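3.2 Surface and container placement

Containers used on shared tables were grouped by shape, closure and the way they came to rest when set down on their side. The survey carried out at Flastmont covered 729 placements over 10 sessions, all made on tabletops with a smooth finish. Cylindrical containers were recorded separately from jugs, as Mazza and Lobo had noted that the two groups call for different storage heights. For each placement the observer wrote down the direction of the cap and the nearest piece of furniture (see Figure 2).
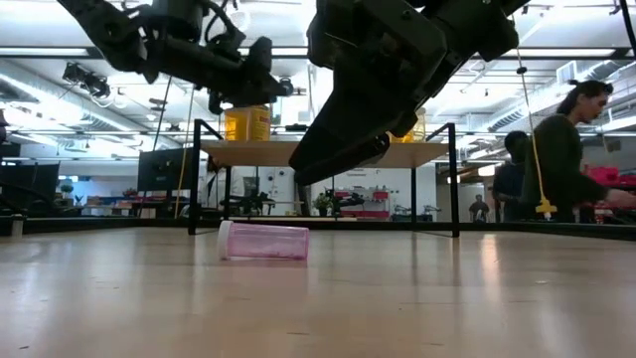
Figure 2. Translucent pink container with a white cap, lying on its side on a pale wooden tabletop; a raised shelf holding a yellow jug stands behind it.

Raised shelves were treated as a separate zone. Items kept there were entered under "upper storage" and were left out of the tabletop totals, even where the shelf stood directly on the work surface. Of the placements recorded, 140 concerned cylindrical containers resting on their side. Glossy surfaces presented a further difficulty – reflections of overhead light made the outline of translucent plastic harder to trace by eye. Two observers, Moroz and Morais, therefore coded these cases independently, and differences were settled using the rules given in Section 3.3.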